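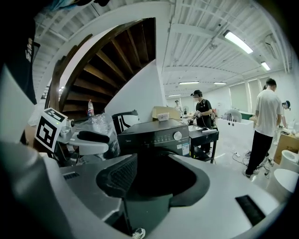

Good habits with a hand-held gripper start well before you squeeze the handle, and most of mine came from getting them wrong first. I've been collecting demonstrations at our Plindton workshop long enough to have thrown away a lot of recordings, and I ended up writing a set of house rules for the Storkmont project. What follows is the chatty version. Take the floor, to begin with. We've got a glossy white one with black and white cables snaking across it, and people walk past the kit all the time, so rule one is about feet. Before you pick anything up, walk the route you're going to walk while holding the gripper, and look down while you do it. You won't be looking down later.

Step 1: Sort out the floor and the people

Any cable that crosses your route gets moved or taped flat. If it can't be moved, change the route. I used to step over them and feel quite nimble about it, until I caught a power lead with my heel and yanked a laptop halfway off a bench (it survived, my pride didn't).

Then tell everyone nearby that you're about to record. A simple "recording now" is enough. They don't have to freeze, but they do need to know not to hand you things or cut between you and the table. We also ask anybody who'd prefer to stay out of the footage to say so before the session, and we wait for them to move. If someone changes their mind afterwards, the take gets deleted. No arguing, no "but it was a really good one".

Step 2: Check the markers

If your gripper has printed square markers on the fingers, they're how the software works out how far open the jaws are, so treat them nicely. Wipe them with a dry cloth. Look for lifted corners, scuffs and glare. Open and close the jaws fully, slowly, and watch the preview to be sure each marker stays readable the whole way.

Sleeves are the sneaky one! A loose cuff can drop into view and hide a marker at exactly the moment you grasp something. Roll them up, or wear something close-fitting. Same goes for lanyards and hoodie strings.

Step 3: Look at the pads

Run a thumb over the rubber. You're feeling for grit, tears and shiny patches. A worn pad slips, and without noticing you'll start squeezing harder to make up for it, which then gets baked into everything you record. We swap pads in pairs, never one at a time, and write the swap in the log.

Step 4: Make the objects safe

Our rule is that anything with a plug is unplugged before it's used in a task, even if the task is only turning a knob. Check it yourself, and follow the lead right to the end. Nothing hot, nothing sharp, and no open liquids. A sealed bottle is fine.

Decide what belongs in the setup and put the rest away. Packaging is a nuisance here – crumpled clear plastic catches the light and drifts about when you brush past it, so either bin it or leave it out on purpose and say so in your notes. What you mustn't do is leave it in for half the takes and tidy it away for the rest without writing that down.

Step 5: Set the lights and leave them

Switch on whatever you're going to use and then don't touch it. If you've got big windows, note whether the blinds are up or down. I did a whole Tuesday with the blinds going up and down as people got too warm, and I still wince when I open that folder.

Step 6: Record at a human pace

Move a bit slower than feels natural. Start with the jaws open and clear of the object, pause for a breath, do the task, let go, pause again. If you fumble, finish the take and mark it as a fumble. Please don't delete them as you go. Of the 397 takes in our May batch, 36 were marked that way, and they've been handy for all sorts of checks.

Stop straight away if somebody steps into your reach, if the gripper makes a noise you don't recognise, or if your wrist hurts. I swap hands or swap people after 4 short sets. The thing gets heavy much sooner than you'd think, and tired arms make wobbly recordings.

Step 7: Write it up before you leave

Ours goes in a plain text file next to the recordings:

Task name and room
Who held the gripper (initials only)
Pads: same or changed
Lights and blinds
Anyone in the background, and whether they agreed
Anything moved halfway through
Takes marked as fumbles

It takes a few minutes, and I've never once remembered those details properly the next morning.

One more for shared rooms

We cap a session at 100 takes, then everything goes back where it came from and the floor gets checked again for leads. The Karpenko bench has its own box for spare pads and markers. If you use the last of either, put a note on the lid so that whoever sets up next can order more.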